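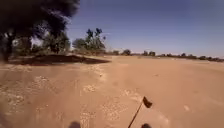 August 5, 2024
Rover notebook, Larholm shared workshop

Second outdoor day with the Tomar chassis. Packed it in the car with both batteries, the laptop and the small toolbox. Forgot the 2 mm hex driver again. It now lives in the lid of the toolbox.

Firmware is build 3231, same as on the bench. Speed limit set to 40 percent for all runs. Radio failsafe tested on blocks before anything touched the ground: transmitter off, motors stop. Good.

Run 1. Straight line on heading hold, 300 feet. It drifted left the whole way and ended well off the line. Compass was still using the calibration from before I moved the battery tray. Recalibrated on site, away from the car.

Run 2. Same line, new calibration. Much better. Some weaving at the start, then it settled. On soft sand the wheels dig in when it starts from a standstill, and the current spikes enough to trip the warning on the Orkumix motor controller. It did not cut out. Added a slower ramp on the throttle and the warning went away.

Run 3. Waypoints, out and back. Reached the far point, turned, and stopped short of home with a GPS timeout. The log shows the receiver dropping for a moment, then coming back, but the code never leaves the hold state once it enters it. That one is mine. Fix is to check for a fresh position on every loop and resume.

Video was fine to watch on the laptop. The flag is easy to spot from a distance, so it stays. The bracket screws had backed out a little by the end. Put thread locker on them when I got back.

Sand in the left front hub. Blew it out with the compressor. The Arnthorpe bearings have no seals on the outer side, so either swap them or print a cover. Trying the cover first.

To do before next time:
Fix the hold state
Print hub covers, all wheels
Shorten the GPS cable and strap it down
Charge the spare transmitter battery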